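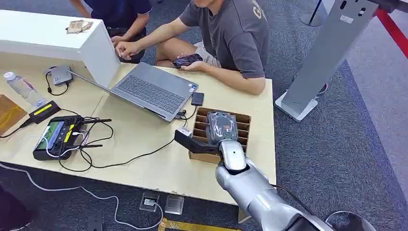
Do you need a written set of rules to run a small robot arm at a public event? I'd say you do, and a short one that people will read beats a long one that stays in the van.

Which brings me to the Zandton Floor Rules Kit, which I've now had for five months and used at eight events. I bought the full version for $465. There's a cheaper one with just the book, and I'll get to whether that's the better buy.

First, what comes in the box, because the website is pretty vague. You get a spiral-bound rulebook (small, thick paper, lies flat), a pad of setup sheets, a pad of handover sheets, a set of laminated cards on a ring, two rolls of floor tape, a fat marker, a bag of reusable cable ties, a folding ruler and a stack of blank reach maps, which I'd never seen before and now love. No hardware beyond that. If you were hoping for an emergency stop or a light curtain, keep shopping!

## Who's writing this

I do setup and operation for a small crew that takes arms to trade shows, school open days and the odd lobby. Mostly pick and place stuff: wrapped items, cardboard racks with slots, boxes of things that crinkle. I've been doing it long enough to have bad habits, and I came to this kit with a fair amount of eye-rolling. My coworker Lilla Vörös wanted it. I wanted a new case for the controllers. She won.

We already had rules, by the way. They were on a shared doc called "READ FIRST" which had grown to the point where the bit about checking the stop button came after a long argument about parking.

## The rulebook

Good! Better than I expected. It's split by moment instead of by topic, so there's a section for before you unload, one for building the table, one for first power, one for running, one for the pause between runs, and one for packing up. You open it where you are in the day.

The language is plain. A typical rule goes like this: "Before motion, the operator says the word MOVING out loud and waits for an answer from everyone at the table." No paragraph about why. It sounded silly to me until we'd done it a few times, and now I do it at home before I turn on the blender.

The ones that changed how we work:

- **Say who has the controller.** One person, by name, and when it goes from hand to hand, both people say it. If it's lying on the table, then the arm is stopped and someone has said so.
- **Draw the reach before you place anything.** You put the arm's full reach on the map first, then the table, then the laptop, then the chairs or cushions or whatever people are going to sit on. We'd always done it the other way around and squeezed the arm in last.
- **Treat the floor as a seat.** My favorite. If your team sits on the carpet to work at a low table (we do, all the time), your face and shoulders are at a different height, and the book wants you to go over the reach map again for people who are sitting down.
- **Screens down during contact.** When the gripper has something in it or is pressing on something, nobody inside the reach line is looking at a phone. Walter Ayala, who operates with me most often, hates this one because his notes are all on his phone. The book's fix is that you step out past the line to read them. Fair enough.
- **Cables get one route.** Power, data and charging go off the same side of the table, and that side isn't the one the arm works on.

There's a nice page on what counts as a pause. Their view is that an arm holding an item still counts as running, whatever your software calls it. I'd been loose about that for years - the arm would be sitting there with something pinched in the fingers and I'd reach past it for a charger. I've stopped doing it, mostly.

What the rulebook isn't is a standard. It says so on the inside cover and I want to repeat it, as I've seen a couple of reviews treating it like a certificate. You still have to do your own risk assessment for your own arm and your own tool, you still have to read the manufacturer's manual, and you still have to follow whatever the law says where you are. If a venue asks for paperwork, a filled-in Zandton sheet goes nicely on top of the pile. It won't replace the pile.

## The sheets

The setup sheet is one side of paper. Arm, tool, payload, speed limit set, stop button tested (with a spot for initials), reach line marked, outlets used, where the cables go, who's operating, who's watching. We fill one in per setup. It takes me less time than finding a pen.

I do have a complaint. The speed box only has room for one number, and we run two: a slow one while someone's teaching positions and a faster one when the table's clear. I write both in tiny letters and it looks awful.

The handover sheet is weaker. It wants a full rewrite of everything every time the operator changes, and at a busy show we might swap several times in a morning. By lunch at our October show in Trekville we'd quietly given up and were initialing the back of the setup sheet. I wrote to Zandton about it and got a reply from a real person, Bence Boros, who said a shorter one was being worked on and sent me a draft to print. The draft is better. So full marks for answering their mail.

## The tape and the cable ties

The tape is fine on carpet tile, good on vinyl, and hopeless on the fluffy stuff you get in hotel function rooms. It comes up without leaving gunk. I'd put a third roll in the box if it were mine, because marking the full reach line eats far more than you'd think, and the kit also wants a small mark wherever a stand or a table leg goes so you can tell if something's been nudged.

The cable ties are the cheapest part and I'd have paid extra for more. The rule that goes with them is that every loop on the tabletop gets tied or taken off before first power. We are not good at this! A controller needs charging, a laptop needs its adapter, somebody adds a hub, and an hour later there's spaghetti again. Lanying Gu, who came on with us last year, has taken to walking around the table between runs with a fistful of ties and a disappointed expression.
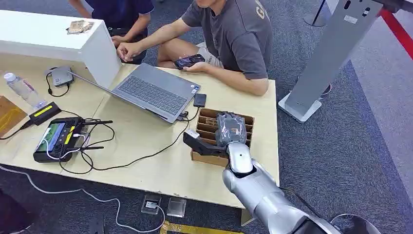

So that brings me to the between-runs card, which is the part of the laminated set that gets the most use. It's got five lines on it. Arm stopped and said so, controller placed and said so, item out of the gripper or supported, cables looked at, people looked at. Then you go again. I've clipped ours to the laptop bag and the corners are already going soft, though the lamination hasn't split.

The other cards are a mixed bag. The one for talking to visitors is good (keep them behind the barrier, never let anyone hand an item to the gripper, have one person whose only job is answering things). The one for soft and wrapped items is great for our kind of work. It tells you to test the grip on the actual wrapping, as thin plastic slides and wrinkles in ways a bare box doesn't, and to decide beforehand what you'll do when something gets stuck on the lip of a rack. Their answer is stop, let go of the controller, then free it by hand. Mine used to be "wiggle it."

The card on lifting and carrying is so general you could use it for a sofa.

## How it compares

I've used the Fröhlich binder too, on a job for Weltport where it was already on site. Very different animal. The copy I worked from had 455 pages, and its index pointed me to a clause numbered 1348 when all I wanted was how far back to put the table. To be fair to it, it covers fenced cells, conveyors, night shifts, a whole lot I'll never touch, and if you run a permanent installation you'd want that sort of depth. For a crew with one table and a van, it's too much. Antonina Pylypenko, who ran that site, had made her own four-page version of it, and that was what her people carried in their pockets. I'm told she's since bought the Zandton cards as well.

## Full kit or just the book?

If you're starting from nothing, get the full kit. The reach maps and the card ring are what made the habits stick for us, and you only get those in the big box. If you've already got sheets you like and a drawer full of tape, get the book and print your own cards from the back pages, where they're all reproduced at full size.

A few small gripes, in no order:

- The marker dried out by the second event.
- The spiral catches on everything in the bag.
- The folding ruler is in inches on one side only, and the reach maps are in metric. Come on.
- Refill pads ship slowly. Order before you're down to your last few.
- It assumes a crew of three or more. With two of us, the "watcher" and the "talker" end up being the same tired person, and the book should say what to drop in that case.

I'm giving it four out of five. I'd go up half a point for the new handover sheet once it's in the box for everyone, and another quarter for a decent marker.

*Updated March 2025: refill pads arrived, and the new setup sheet has two speed boxes. Thank you, Bence!*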